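Ticket 336: Holiday cottage booking calendar showing wrong dates
Site: Vimwood Cottages
Product: Halim booking calendar, hosted version
Priority: normal, raised to high on Monday
Status: closed

Reported by the Ulholm office

Guests looking at the Hosthorpe cottage see the wrong nights as free. A booking that starts on a Friday shows as starting on the Thursday, and the last night shows as open when it is taken. The other cottages are fine. We have had one double booking from it so far and had to move a family to Ulholm at short notice.

The office calendar shows the right dates. The page that guests see does not. We have tried two browsers and a phone, all the same.

Reply from support

Thanks for the report. Please send the following:
The address of the page that shows the wrong dates.
The time zone set under Account, then Region.
Whether the Hosthorpe calendar takes in bookings from any outside listing.

Please also copy the text of the page exactly as a guest sees it, from the title down to the first line of the calendar.

Reply from the Ulholm office

Region is set to London. Hosthorpe does take in a feed from an outside listing, the others don't. Page text is below, copied straight across.

Hosthorpe Cottage
Sleeps four. Two bedrooms, one bathroom, parking for one car. Kitchen with marble worktop, oven, fridge and everything you need for a week's cooking.

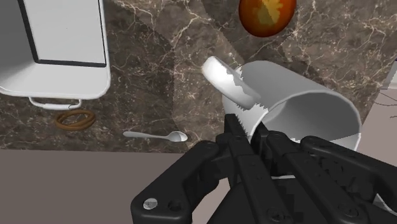 Support, second line: the page text is fine and the calendar under it is drawing what it has been given. The fault is in the incoming feed. Each booking arrives as a start time and an end time instead of plain dates, and the start time is midnight in summer time. The calendar reads it as 11 pm the day before. The end goes the same way, so the whole stay slides back by one night. Your office view has a separate fix for this, and that would explain why it looks right from your side.

Steps to try:
1. Open Calendars, then Hosthorpe, then Incoming.
2. Set "Treat as whole days" to On.
3. Save, then press Fetch again.
4. Wait 90 seconds and reload the guest page.

Please don't delete the feed and add it again. Doing that clears the notes on existing bookings.

Reply from the Ulholm office

Did steps 1 to 4. The dates for June and July are now right. August is still a day out. September has nothing in it at all, and we know there are bookings in September.

Reply from support

We can see the same from here. The feed stops after 99 entries. The listing sends cancelled stays as well as live ones, and the cancelled ones use up most of the space. August is still showing an older saved copy.

We have raised the limit on your account and cleared the saved copy. Please fetch again and check August and September against your own diary.

Reply from the Ulholm office

August is right. September is filled in and matches the diary, apart from one stay that we took by phone and had not typed in. That one was our mistake and it is in now.

While we were in there we noticed that the picture lower down the page had lost its caption after the fetch. The calendar box seems to have pushed it out. The picture itself is still in place.

Reply from support

Captions are held in the same block as the calendar in the older page layout. Saving the calendar settings can blank them. Go to Pages, then Hosthorpe, then Layout, and choose "Separate blocks". You will need to type the caption in once more, and after that it will stay put. Please send us the section once it is done.

Reply from the Ulholm office

Changed to separate blocks and saved twice to be sure. The section now comes out like this:

Kitchen
Plenty of room to cook for four. Please leave the worktop clear on the day you go.

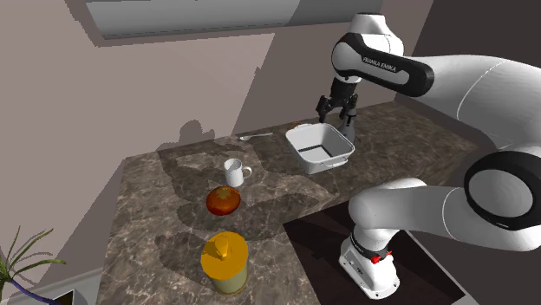 Worktop with white baking dish

Availability
Choose your first night. Weekly stays run Friday to Friday.

Caption still there after a third save and a fetch.

Reply from support

Good. The page looks right from here too. Whole days is now set as the default on your account, so any new cottage with an outside feed will start with it switched on. Existing calendars are left as they were.

Reply from the Ulholm office

No more wrong dates since the last fetch. Happy for this to be closed. We will open a new ticket about the deposit emails.

Closed by support
Cause: feed times read as the day before; entry limit reached; old saved copy
Fix: whole days set to On, limit raised, saved copy cleared, page layout changed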